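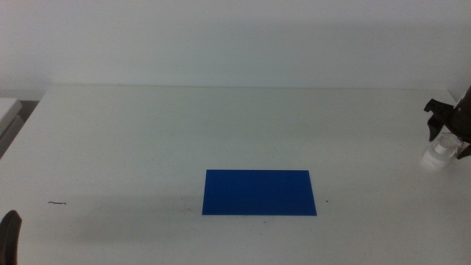 Blue sheet, face up on the white bench.

Blue Sheet and Banded Clear Piece
Sold as a pair or separately. Shelf 36, Clikisard Workroom Surplus.

A rectangle of very blue blue, and a clear plastic thing with stripes. They came to us in the same carton from the Flarnitz clear-out, and after a week of trying to sell them to each other we have given in and made them a page.

The sheet

Flat, thin, rectangular, royal blue. No printing, no grid, no inch marks down the side, no logo. If you have ever bought a desk mat and then spent a year looking at a diagram of paper sizes you never use, you will see the appeal.

The edges are straight and the corners are where you would expect corners to be. It lies flat on a table, and in our line of work we don't take that for granted. Plenty of the sheet goods that reach us have spent several winters leaning against a boiler and now have opinions about which way is up.

What you use it for is up to you. Customers who have bought plain colored sheets from us before have put them under:

- beads, while sorting them
- watch parts, by a man who had already lost some on a beige carpet
- seedlings, briefly
- a jigsaw that was mostly sky (we advised against blue for this and were ignored)

The main selling point is that pale things show up on it. A white table is a fine object, but put a white button on one and you may as well have thrown it in the snow. Put the same button on the blue sheet and you can find it again after lunch. The reverse applies to anything navy, so plan accordingly.

We list the color as "royal blue" after a discussion that took up most of Thursday morning. Lucinda Rosenthal, who writes the shelf tags, wanted "postbox blue" and was reminded that customers have to type these things into the search. The color is even all over. Screens vary, and yours has probably been set too bright since you bought it.

We also had a discussion about what to call the material. The carton didn't say and the packing list just had "sheet, bl." Please ask before ordering if you need it to be one thing in particular, say for gluing, heating or feeding to a die cutter, and Gavin Sutherland will go to the shelf, flex it a little and give you a considered answer. We would sooner do that than pick a word, print it, and have you find out with a hot knife.

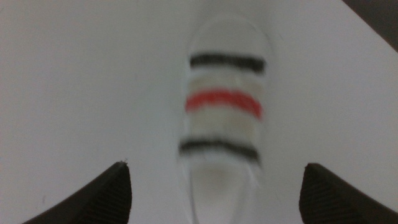
Clear piece, showing the bands: black, beige, red, beige, black.

The clear piece

Transparent plastic, long and narrow, rounded at the top like a capsule and a little slimmer below. Wrapped across the middle is a stack of colored bands in this order: black, beige, red, beige, black. Whoever chose the order clearly felt strongly about symmetry, then made the lower beige band broader than the upper one, possibly to see who was paying attention.

It was listed at Flarnitz as "clear, banded." That is the entire paper trail. We have had a number of confident identifications across the counter, all of them different, and one gentleman who turned it over several times and said "ah, one of those" before leaving without a further word. He hasn't been back. If he is reading, we would welcome a call.

So we sell it as a clear banded piece and make no claims beyond that. Please don't buy it to hold liquid, to go in or near food, or to replace a part on anything that spins. If you recognize it, you know more than we do and can shop with confidence. If you don't, it still has the red band, and the red band is good.

Where we can see it being useful without knowing what it is:

- as a still-life subject for students, who always draw the clear part too dark
- in a prop drawer, where it can be a device of some kind at a moment's notice
- on a windowsill
- as a thing to hand to a visitor when you want to finish an email

Lachlan Gillies wants it for his drawing class and has been told he can pay for it like everybody else.

Why we put them together

Mostly the carton. Partly because clear plastic on a white table has a way of disappearing, and it seemed decent to sell you something to set it on. Red on royal blue is not a restful combination, but you will know where you left it.

You are free to buy one without the other. They won't pine.

Price

Blue sheet: $6
Clear banded piece: $4
The pair: also the sum of those, which you can do yourself. We looked into offering a discount for the pair and found that it would cost us money.

The limit is 2 of each per customer while the carton lasts. We brought the limit in after Kerr, the model shop across the yard, took a whole shelf of cork offcuts before we had our coats off. They were very polite about it. We just like to have something left to sell by the afternoon.

Condition

Surplus, with no original packaging and no instructions. Each sheet gets a wipe on both sides before it goes out, with a soft cloth and nothing stronger. Each clear piece gets a look-over under the lamp. Small marks from storage are part of the deal with surplus and we don't treat them as faults. Cracks, creases and bites are faults, and anything like that goes in the seconds bin by the door. (The bites were on a different lot. It has been dealt with.)

Looking after them

Wipe the sheet with a dry cloth. If something sticky has happened, try a barely damp cloth on one corner first and let it dry before doing the rest. Store it flat, under something boring. Don't roll it up to save space, and don't stand it behind a door for a year and then write to us about the curve.

The clear piece will pick up fingerprints the moment you look at it. A lens cloth does well. Go easy around the bands, as we haven't tested what moves them and would rather that news didn't come from you.

Neither item has been tried in a dishwasher. Please resist.

Packing and shipping

Sheets travel between two boards, taped on all sides by Rasmus Baranauskienė, whose taping is the one part of this business that has never had a complaint, except from people trying to get in. Use scissors, and cut along the marked edge. A knife will go straight through to the sheet and you will have two smaller sheets.

Clear pieces go in a small box with crumpled paper. If you order both, they go in one parcel, with the small box strapped to the outside of the boards so that it can't spend the journey pressing a capsule-shaped dent into your new mat. It looks peculiar but it arrives.

Orders placed before noon normally leave the same day. In June we close early for the yard sale, and anything ordered after that waits for the next morning like the rest of us. Pick-up is free from the counter. Ring the bell once. Innes Tosh is at the back with the radio on and will come out at the end of the song.

Returns

Send it back in the state you got it and we will refund the price of the item. "I thought it would be bigger" counts as a reason, but only once per household. If size matters to your project, write first and we will put a ruler on the actual one you would be getting and send you the numbers. "I found out what the clear piece is and I don't need one" also counts, provided you tell us what it is.

Other things on the same shelf

Bevon parts trays, shallow, gray, one with a lid that fits it and several with lids that fit something else.
White bench offcuts, for people who have the blue sheet and now feel it needs more contrast.
Mixed carton, Flarnitz, unsorted. Sold by the carton, no peeking. Lucinda has peeked and says it is mostly hinges.

To order, quote shelf 36 and say "sheet," "banded" or "both." Please don't say "the blue thing," as we have a lot of blue things and Gavin will bring you all of them.

Clikisard Workroom Surplus | Contact the counter | Shipping and returns | © Clikisard, all rights reserved | Back to top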